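Susterora shared kitchen fit-out, Illham building
Progress report to the Craddock fund
Jan 25, 2026

This report covers the sink counter and the dish area, the two items paid for out of the second installment. The short version is that the counter is in and I would not call it finished. The schedule we submitted with the application said it would be by now, and I said then that I thought the schedule was optimistic.

Spending
We have drawn $953 against the dish area line. Of that, $203 went on the roll-up drying racks, the drain strainers and the fittings that go with them. I questioned the racks when they were proposed and I still do. A rack that lies across a basin takes that basin out of use, and the case for a double sink was that people could wash on one side and rinse on the other. The supplier, Sernum, says users simply roll the rack back when they need the space. Maybe. People in shared kitchens tend to leave things where they find them.

Counter and sink
The counter is white, with panel supports, and the space under the basins has been left open. The drawing we were first shown had doors there. Sernum dropped them and described the change as better access to the plumbing, which it may be, but it also means the drain pipes are on view and there is no closed storage for cleaning supplies. I have asked for a price for doors and do not have one yet. The fund should not read this as a request for more money. If the price is unreasonable we will live without them.

The double basin is stainless steel and so is easy enough to keep clean. A sticker label is still on the inside wall of one of the basins. It is a small thing, and I mention it only because the handover checklist has "all labels removed" ticked.

Floor
The carpet tiles stay for now. I remain unconvinced by carpet anywhere near a sink, and the minutes of both planning meetings will show that I said so. The quote for vinyl came in after the budget was fixed. The old white markings on the carpet have faded but have not come off, and the cleaning firm will not promise that they ever will. My preference is to stop paying for attempts and put the money toward replacing the tiles nearest the counter.

Use
The application forecast 49 regular users by the end of the first quarter. I do not have a sign-in record I would trust, so I am not going to report a number against that target. What I can say is that the booking sheet has been filled in by the same few groups each time – encouraging for them, less so for the forecast. A proper record starts in February, and the next report will either support the forecast or withdraw it.

Outstanding
– Price for under-counter doors (Sernum)
– Sticker label and a corrected handover checklist (Sernum)
– Decision on the carpet tiles (Susterora)
– Use record, first month (Susterora)

I recommend the fund hold the final payment until the first 2 of these are closed. Sernum has been told and has not objected in writing.

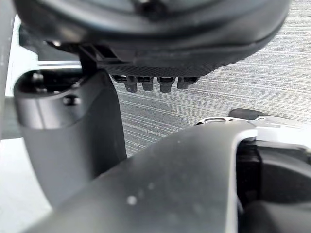
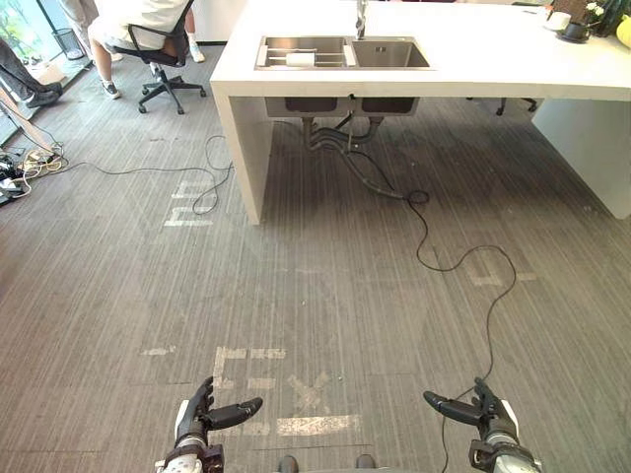
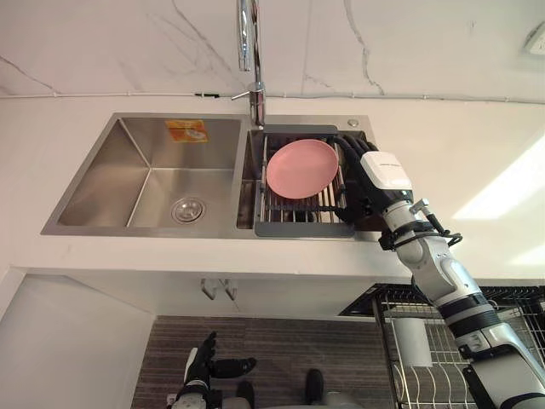

Second and third pictures: the sink counter and drying rack, Illham building.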